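Color cast

A color cast is an overall tint that shifts most or all of the colors in a photograph in one direction. It is most noticeable on surfaces that are known to be white or gray. Casts are produced by the light source, by reflection from nearby colored surfaces, or by a white balance setting that does not match the light.

Causes

Household bulbs give off more red and yellow light than daylight does, and open shade is bluer than direct sun. The eye adapts to these differences within minutes, while a sensor records them. Colored lamps are a separate case. A narrow-band source may leave one or two channels with almost no signal, and object colors then cannot be fully recovered.

Measurement

A cast is usually measured from a neutral gray card placed in the same light as the subject. In a survey by Friederike Brinkmann, 1,323 indoor photographs were compared with card readings. A visible cast was found in 485 of them, and 256 of those were traced to mixed sources. The Lustier scale, used in some print shops, grades casts by hue and strength.
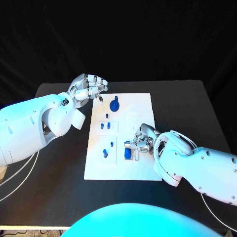 Pale cyan on white casings

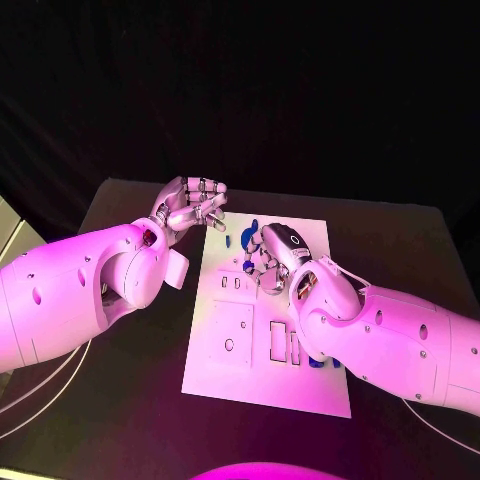 Strong magenta-pink light

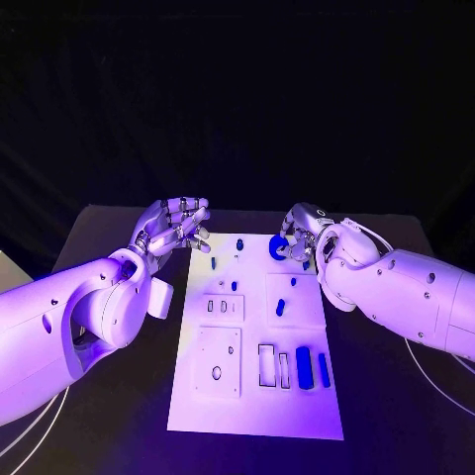
Lavender and violet tints under purple lighting
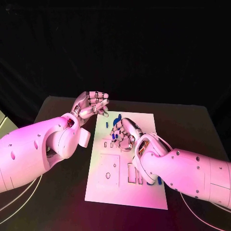

Correction

Global correction multiplies each channel by a fixed factor so that a chosen neutral area comes out gray. It works well under a single broad-band source. With mixed sources the image has to be divided into regions and each region corrected separately. Albertina Rocha described a method of this type that was later included in the Detidar editing package. Raw files tolerate larger corrections than compressed files, in which a weak channel tends to show banding and noise.

See also: Color temperature; Gray card; Metamerism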